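Tudur Gwilliam
@tudurgwilliam

1/ Clearing the odds and ends table this month. It's the white one against the wall, where things land when they have no place of their own. I'm posting as I go so I finish it.

2/ The rule I'm using: each thing gets a place, goes back to a place it already had, or leaves the building. A thing can't go back on the table with a note on it. I tried notes in June. I ended up with a table of notes.

3/ First up, the puzzle cube and the whiteboard eraser. They have nothing to do with each other except that both got put down there.

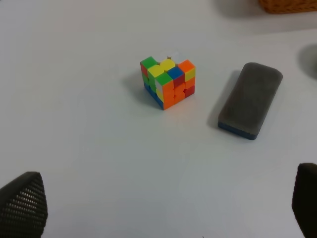

Cube and eraser, neither one sorted yet.

4/ The eraser is easy. It belongs on the ledge under the whiteboard. We own 3 erasers and I can usually find one of them, so the ledge is getting a strip of tape to mark the spot.

5/ The cube is harder. I have never solved it. I got one side done once, with the Studaneo guide open next to me, and then lost the guide. The top layer doesn't sit straight with the rest either.

6/ Next question is the basket. I want one basket for small things and no second basket. The woven one is a good size and it's light enough to carry with one hand. Wadico sells a set of nesting ones and I looked at them for too long. I don't need a set. 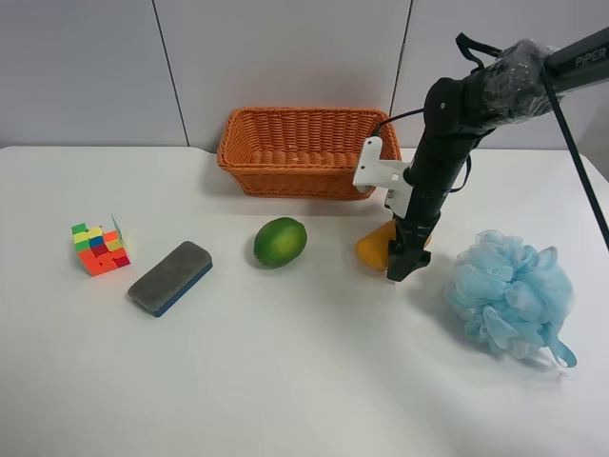 7/ So the basket stays at the back against the wall. What goes in it has to be something somebody picks up at least once a week. I wrote that on the inside of the cupboard door so I can't change it later.

8/ Fruit doesn't go in the basket. Fruit goes in the bowl in the kitchen. I had to say this out loud to myself.

9/ Play food is a separate matter. There's a crate for it on the bottom shelf, labeled, and it has been half empty the whole time the play food has been everywhere else. The yellow squash goes in there.

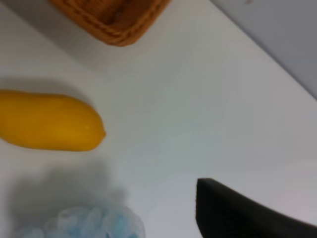

10/ Bath things go on the hook in the bathroom. I put up a Clornik hook in the spring and it has held a towel ever since without trouble, so it can hold a mesh pouf too.

11/ Time check: 73 minutes, including one coffee and the cupboard door. I had set aside 10. Most of it went on deciding and very little on carrying.

12/ Back to the cube, because it's the last thing I haven't decided on. Options are the basket, the games drawer, or giving it to Powell, who asked for it once. By my own rule it doesn't qualify for the basket. I pick it up maybe 2 times a year.

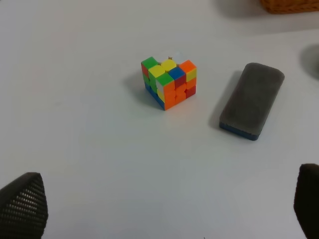
Powell: I still want it. Don't solve it first, and don't take it apart to fix the top layer, I'll do that myself. Also the tape on the ledge won't last, use a screw-on clip.

13/ Okay, the cube goes to Powell. I'll leave it by the door tonight. I don't have a screw-on clip, so the ledge gets tape for now.

14/ Next is the drawer under the printer. Separate thread.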